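# Misclosure

The line from Gondeser to Penwood did not close. Sarita Pandey ran it in May, out along the east bank and back by the road, and on the return she came in 18 millimeters low on the starting mark. The allowable error for a line of that length and class was less than half of that.

She checked the arithmetic in the tent. The columns of rises and falls agreed with the difference between first and last reduced levels, so the arithmetic was good. A misclosure of this kind has a limited number of causes. The staff has been read wrong, or the staff has sunk between sights, or the instrument is out of collimation and the sight lengths are unequal, or a mark has moved. She wrote the four down and underlined the last one lightly, then rubbed out the underline.

Mohit Bansal had held the staff. He was new that season and careful about it. He used the iron changeplate on soft ground and stamped it in with his heel, and between foresight and backsight he turned the staff on the plate without lifting it. She had watched him do it all the way out.

"Was there any place you stepped off the plate?" she asked.

"At the culvert. A truck came."

"Did the plate move?"

"I don't think so."

She wrote *culvert, truck, plate not seen to move* in the remarks column. The remarks column in a level book is narrow, and most people leave it empty.

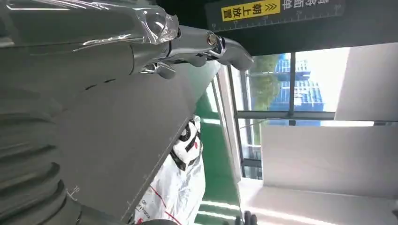

*Clear film, folded on itself, and a small bright joint.*

In the morning they did a two-peg test on the flat ground behind the pump house. The collimation error came out small enough to ignore over equal sights, and her sights had been equal to within a pace. That left the marks.

There were nine marks on the line. Most were brass bolts set in rock or in the abutments of bridges. Number 127 was different. It was a bolt in a concrete block on the downstream side of the old Karakaya weir, and it had been put there by Vikas Sengar, who had run the district when Sarita was a student and who had taught her to book. His published height for it had stood for longer than she had been employed. Everything at the Penwood end had been hung from it, including the sill of the spillway.

She split the line at 127 and ran the two halves separately. The western half closed in two millimeters. The eastern half closed in three. Neither figure left room for anything wrong in the staff or the instrument. But the height she carried to 127 from the west differed from the published one by 15.

"So the truck didn't matter," Mohit said.

"It may have mattered one or two."

She telephoned Yogesh Tomar at the office that evening. He kept the register of marks. She read him her figures and he read them back to her, digit by digit, and then he was silent for a time.

"Settlement," he said.

"It's on the weir apron. The apron is on rock."

"The block might not be."

"Vikas's site note says the block was keyed to rock."

"What does the note say exactly?"

She had the copy with her. It said *block 600 deep, keyed to rock*, and there was a sketch, with the key shown as two short ticks. It was signed and initialed in the proper places.

"Then I'd need to see it," said Yogesh, "before I'd change the height."

They dug on the upstream face of the block, where the ground was silt and came away easily. Mohit did the digging and Sarita measured. At 524 millimeters the shovel went under. She put the tape in again from the other corner and got the same reading. There was no key. The block had been poured in a hole that stopped short, and it sat on river gravel, with clean rounded stones pressed into its underside where the wet concrete had taken hold of them.

Mohit climbed out and drank some water.

"Maybe they hit water," he said. "Maybe they couldn't go further that day."

"Then the note would say so."

"Would it?"

She photographed the underside with the tape against it, backfilled the hole herself, and tamped it in three layers.

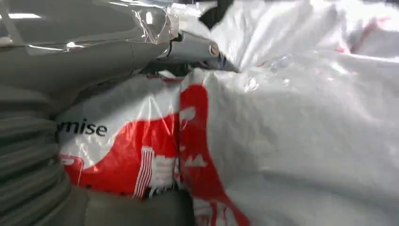

*Gray metal against white plastic, with a bolt head on its side.*

Vikas Sengar lived in Sakivby with his daughter's family. Sarita drove there when the fieldwork was finished. It was outside the direct route and she did not claim the mileage. He was thinner than she remembered, and he asked first about the instrument, which had been his.

"The foot screws are stiff," she said.

"They were always stiff. Don't oil them."

She told him the line had misclosed and by how much. He asked the right questions in the right order: arithmetic, staff, sights, collimation. She answered them. When he had been through the four he did not ask about the marks. His grandson came in with tea, put the tray down on the level book and was told to move it.

"There was a flood warning," Vikas said, after the boy had gone. "Three hours, they gave us. We had the concrete mixed already."

"The note says 600."

"I wrote the note the night before. To save time." He turned his cup so that the handle faced the other way. "I meant to go back and underpin it."

"Yes."

"What will you put?"

She said that she would put what she had measured. He nodded and asked whether the culvert was still there, and whether trucks still took it too fast, and she said that they did.

The report went to Harsh Thakur for checking. Under *Mark 127* it read: *Block founded on gravel at 524. Settled. Height withdrawn. Recommend new mark on left abutment.* He sent it back with one query in pencil, asking whether the original site note should be quoted in the appendix.

She attached a copy of the note, both sides, and numbered the page. Then she carried the corrected heights forward to Penwood, all of them, down to the sill of the spillway, and initialed each one.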